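Trinell floral storage bags, pack of 40: review after a season of closet and linen storage
Reviewed by Hernán Cabrera
Category: Home storage / Bags and liners

I bought these to replace a mix of leftover shopping bags and zip pouches that had been holding spare bedding, off-season clothes and craft supplies. The requirements were modest. The bag had to be thin enough to fold flat, large enough for a twin blanket, and cloudy enough that a shelf of them would not look like a shelf of laundry. Clear bags fail the last point and black bags make it impossible to find anything.

The Trinell bags come folded in a paper sleeve, 40 to a pack. There is one size and one print. I used 31 of them between September and the end of winter, on open shelves in a hall closet and in two drawers under a bed.

Film and print

The film is milky and translucent, on the light side for storage use. It creases readily and holds the crease. Dark green line-drawn flowers and leaves are printed over it, and the print is dense enough to break up the outline of whatever is inside. A folded navy sweater reads as a dark shape. A white pillowcase does not read at all, so label anything pale.

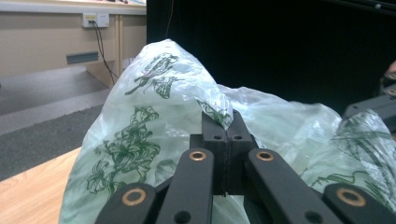 Reading time: 4 min

Bunched up, the film takes on a gloss along the folds and the green shows through from the layers behind. The larger flowers are lily-like, with long curved petals and thin stems, and there is a small pinkish-purple tint in the middle of one of the blooms. I would have preferred the print without it, but it is minor. The grass-like leaves are the best part of the drawing.

Rubbing a printed area with a damp cotton cloth, 100 strokes, transferred no ink. The same test with rubbing alcohol lifted a little green after a dozen strokes. Do not wipe these down with solvent cleaners.

Handling

Opening a new bag is the weakest point. The two sides cling, and the mouth has no tab or offset lip to get a fingernail under. Rolling the top edge between finger and thumb works on most of them. On a dry day a few needed a puff of air.

Once open, the bag is wide and loose. A twin blanket folded in eighths goes in with enough film left to twist and tuck. There is no drawstring and no adhesive strip. I closed mine with a fold and a wooden clothespin, and used twist ties for the ones in drawers. Knots hold but are hard to undo without stretching the film.

Noise is moderate. It rustles more than a produce bag and less than a dry-cleaning cover. Reaching into the closet at 6 a.m. will wake a light sleeper in the next room.

Strength

Loaded with folded towels and lifted by the gathered top, the seams held at every weight I would reasonably store. The failures came from contact with edges. A coat hanger hook went straight through one, and the corner of a hardback split another along the side – in both cases the tear kept running once started. Two other bags arrived with incomplete bottom seals. I count that against the pack.

Comparison

The Fimberg equivalent is thicker, plain white, and easier to open. It also takes up noticeably more drawer space when folded and will not twist shut neatly. For books, tools or anything with corners, buy the Fimberg. For textiles, the Trinell bag packs better and looks better on an open shelf.

Care and reuse

Most of mine have been emptied and refilled at least once. Shake out, turn inside out, air for an hour. They flatten well enough by hand. Keep them off radiators and out of reach of small children and pets.

Pros: folds small, generous size, hides contents, print survives damp wiping
Cons: hard to open, no closure, tears run, two bad seals in one pack

Rating: 3.5 out of 5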